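Flu shot and shingles shot in the same week?
Posted in Vaccines & Travel Health by Madalena Loureiro, 10/2/22

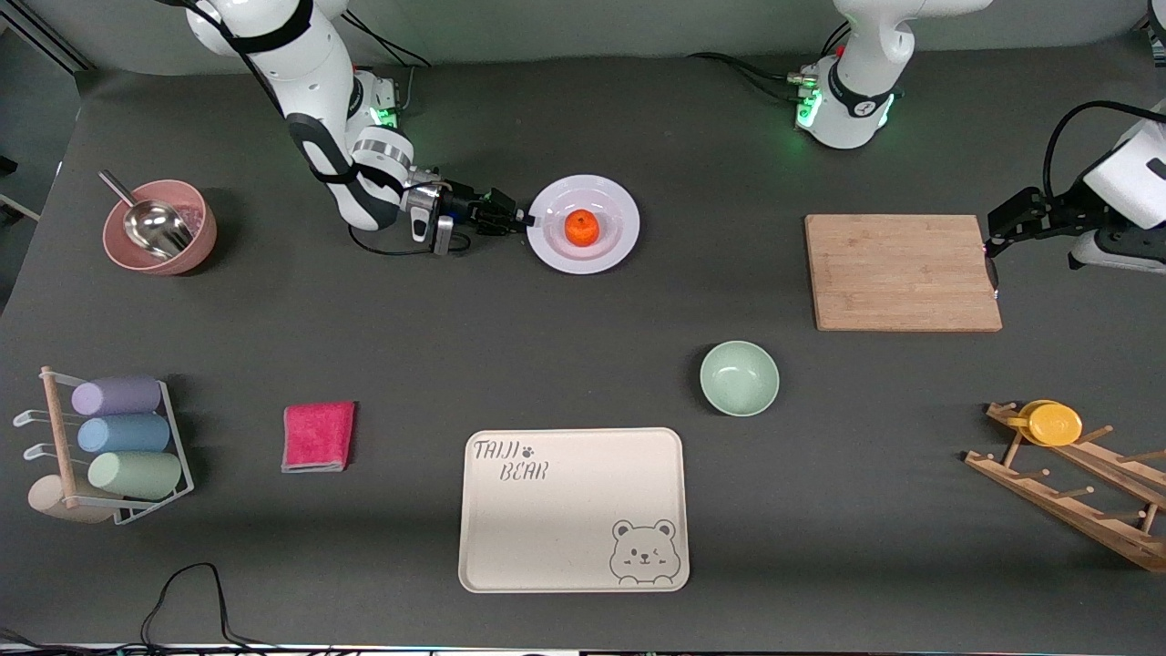
One tangerine, one plate.

Hi all, hoping someone's been through this. Mum turns 77 this month and her GP in Wokura wants her to have the shingles vaccine, the newer two-dose one. She's also overdue for her flu jab, and the chemist near us can do both on the same arvo. She's keen to get it over with (she hates the drive, and parking is a nightmare) but I'm a bit nervous about her feeling crook for days. Did anyone have them together, or did you space them out? Also, is the second dose worse than the first? I've read so many opinions my head is spinning!

Mafalda Leitão
I had both together last winter, one in each arm, and the pharmacist at Hundthorpe was perfectly happy with it. Sore arm on the shingles side, bit shivery that night, slept in, fine by lunch the next day. My second dose was rougher than the first but my sister's was the other way round, so I wouldn't read much into that. Do ask about the gap between doses when you book, as it can be shorter for people with immune problems. And tell them about any allergies or blood thinners. If your mum lives alone I'd stay over the first night, mostly for company and cups of tea. The GP's nurse will happily go through it by phone, mine did.

Karakaya
check the price first!! mine was 200 and change for ONE dose and I nearly fell over. might be free at her age depending on where you are, ring and ask. never had the flu one so can't help there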